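Caring for your butcher-block worktop: your questions answered

Welcome, and thank you for stopping by before reaching for the sandpaper! We get a great many messages at Truno about wooden tops, and most of them circle round the same handful of worries, so we have gathered them up on one page and tried to answer them the way we would if you were leaning on the counter in the shop with a cup of tea. If your question isn't among them, there are some notes at the bottom on how to reach us.

Why are some of the strips in my top darker than others?

This is easily the question we hear most, often from people who have just unpacked a new top and are wondering whether they have been sent a bad one. You haven't. A butcher-block top is made by gluing lots of strips side by side, and those strips come from different boards and sometimes from different trees, so some will be pale, some will be the colour of runny honey and a few will be darker again. We do shuffle them a little before gluing so that you don't end up with all the dark ones in one corner, but we don't try to match them, and we rather like them as they are. The contrast softens a bit over the first year as the wood mellows in the light.

Can I have all pale strips if I ask nicely?

You can ask, and we will do our best, but it takes longer to sort and we do have to charge for the time. The extra is £63 per top, whatever the length. Please tell us before you order, as we can't swap strips once the glue has gone on (people have asked!).

What should I put on it, and how often?

Oil, and more often than you think at the beginning. We send every top out with one coat of Tultar oil already on it, and we suggest you give it 2 more before you start using it in earnest, leaving a night between them. After that, once a month for the first few months and then whenever it starts to look thirsty. You'll know the look: the grain goes dull and a drop of water soaks in instead of sitting up in a bead.

Put on less than feels right. A thin coat, rubbed in along the grain with an old cotton cloth, left for a quarter of an hour, and then the extra wiped away properly. A sticky top nearly always means that last wipe was skipped. Do lay used cloths out flat outdoors to dry before you throw them away, and please never leave them screwed up in the bin, as oily rags can heat up by themselves and catch fire.

What about rings, crumbs and sticky icing?

Now we come to everyday life, which is hard on any table! We wouldn't want anyone to be frightened of putting a bun down on their top.

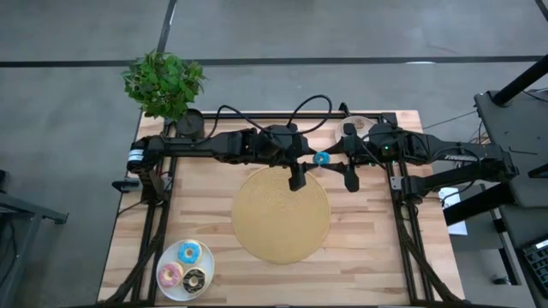
A mat in the middle is a very good habit to get into, and a round one is kindest to a top that gets used from every side. Lift it up now and then and wipe underneath, though, as damp likes to hide there, and wood that is always covered will stay a slightly different shade from the wood around it. If you move the mat a few inches every so often you'll never notice the change.

Coloured icing is worth wiping up promptly, blue and red most of all. Use a cloth wrung out in warm water with a small drop of washing-up liquid, then a dry cloth straight after. If a tint has crept into the grain, leave a paste of bicarbonate of soda and water on it for ten minutes, wipe it off, let the wood dry thoroughly and dab on a little oil. For anything more stubborn, a very light rub with fine sandpaper, always along the strips and never across them, will usually see it off.

Can I put a hot pan straight down on it?

We'd much rather you didn't. The wood may forgive you once, but a scorch goes deeper than a stain and takes a lot of sanding. Keep a trivet handy.

My top has gone slightly curved. Have I ruined it?

Very unlikely. Wood takes up moisture from the air and gives it back again, and if one face can breathe more than the other it will bend a little. The usual cause is that the underside was never oiled. Turn the top over if you can, give the underneath a proper coat, and let it sit for a few weeks in the room where it lives. Most of them settle down again by themselves. If yours hasn't, send us a photograph taken along the edge and we'll have a think.

Can it go on a metal frame?

Yes, and plenty of our customers do just that. Steel legs, aluminium rails, an old machine stand from a workshop clearance, they all make a good sturdy base. The one thing to remember is that metal stays put and wood doesn't, so the screws need a bit of wiggle room. Use slotted brackets with the slots running across the width of the top, and do them up snugly without heaving on them. Our Ekley brackets come ready slotted, but anything similar from a decent ironmonger will do the job.

Does it matter what sort of floor I have?

Only a little. Concrete floors in garages and outbuildings are seldom quite level, so adjustable feet are well worth having. A cold floor can also mean a damp room in winter, and a top kept in one will want oiling a touch more often.

How much does a top cost, and how heavy is it?

Our standard size, the Vávra, is 186 cm long and costs £329 with its first coat of oil. It takes two people to carry it, and about three if there are stairs with a bend in them. Smaller tops are priced by the length, and we're always glad to work one out for you.

Can you refinish an old one for me?

We can, and we love doing it, whether or not it was one of ours to begin with. Spring is our busiest time, so if you would like it back for the summer, try to get in touch before the end of March. We'll need it bare, with any brackets and fittings taken off.

How do I ask something else?

Use the contact form and tell us roughly how old your top is, what has been put on it (guesses are fine) and what the trouble seems to be. We answer in the mornings, before the saws go on and we can't hear ourselves think, so if you write in the afternoon you'll normally have a reply the next working day.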